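Chapter 6
Pegs, Holes and Why the Last Inch Is Hard

Read this first

By now your team has an arm that moves where you tell it. Chapter 5 ended with the touch-and-go drill, tip of the gripper to a pencil mark, back home, repeat. Good. If you skipped that drill, go back and do it. Everything in this chapter leans on it.

New job now. Pick up a peg, carry it to a board, put it in the right hole. A toddler's toy. Also the whole of the spring challenge at the Skilolcombe student meet, and the task that has sunk more club entries there than dead batteries ever did.

What you will have at the end of the chapter:

a grasp that holds the peg straight
a saved pose over each hole you plan to use
a slow push-down routine that knows when to quit
a log sheet with real misses on it

The last one is graded. A log with no misses tells me you didn't write them down.

Where the trouble is

Carrying is easy. The path from the pickup spot to the board can be sloppy and it wont matter, so long as you stay clear of the walls. Then comes the last inch, and every small error you made earlier shows up together. The peg is tilted a little in the fingers. The board got bumped when somebody leaned on the table. The arm sags when it reaches far out. Each one small. Added up, the peg lands on the rim and stops.

Three words you will need. Clearance is the gap between peg and hole, how much bigger the hole is than the peg. Tilt is how far the peg leans away from straight up and down. Offset is how far the center of the peg sits from the center of the hole, measured flat across the board. Learn these now, teams waste whole evenings saying "it's kind of off" to each other.

Big clearance forgives offset. It forgives tilt too, up to a point, and then the peg wedges - one edge catching at the top, the other lower down on the far wall. Pushing harder makes a wedge worse. Back up, straighten, try again.

A club story

The Harahap club built an entry called Minus. Name came from a sign error. Their code subtracted an offset it should have added, so each correction moved the peg farther from the hole, and they spent 2 meetings blaming the gripper. Rania Semaan found it on a Saturday by doing the math on paper for one single point. One point! You will be asked to do the same in Exercise 2, before you run anything.

Minus used a plain two-finger gripper and no force sensor. What it had was patience. The routine came down in small steps, checked the motor load after each one, and if the load jumped it lifted, shifted sideways a hair and tried again. The limit was 6 tries. After that the arm went home and waited for a person. Put a limit in yours. An arm with no limit will cheerfully grind a foam board into crumbs.

Their load threshold was 1738 on the controller's own scale, and please do not copy it. It was the right number for their motors, their peg, their speed. With the motor brand they tried first, the Skavon, the reading never got that high and the routine would of pushed forever. Find your own number. Section 6.3 shows how.

Before you come down

Check from the wrist view, not from your chair. From the chair everything looks lined up. A camera near the gripper sees the peg and the hole close together, and it moves with the hand so the peg stays in nearly the same part of the picture every time. The board is what changes. Look for the hole sliding under the peg.

Two things fool people. The camera looks in at a slant, so a peg held high seems to sit over a different spot than it really does. Come down low, then judge. And the fingers hide part of the board, so pick a landmark you can still see, another hole or a corner, and line up by that.

Red cylinder in the gripper, green board:

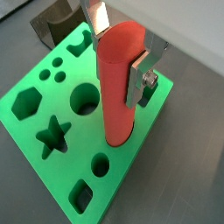
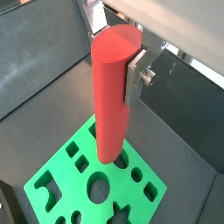
Rania Semaan adds that new teams should save the hover pose before they write any push-down code at all. Get the peg low over the hole, stop, save, go home, return to it ten times. "If the hover wanders, the insert is luck," she says, and she would take a dull entry that hovers well over a clever one that doesn't. Her other advice is to tape the board down and mark its corners on the table, so when it shifts you know it.

Exercises for this opening section

1. Measure your peg and your hole. Write down the clearance. Same units for both, please.

2. Pick one point on the board. On paper, work out where the arm should go, then where your code sends it. Compare the signs.

3. Run the hover drill above. Log every return, good or bad, with the offset.

4. Tilt the peg in the fingers on purpose and come down at your slowest speed. Stop at first contact. Sketch where it touched.

Do all four before 6.1. Bring the log sheet with you, and a pencil.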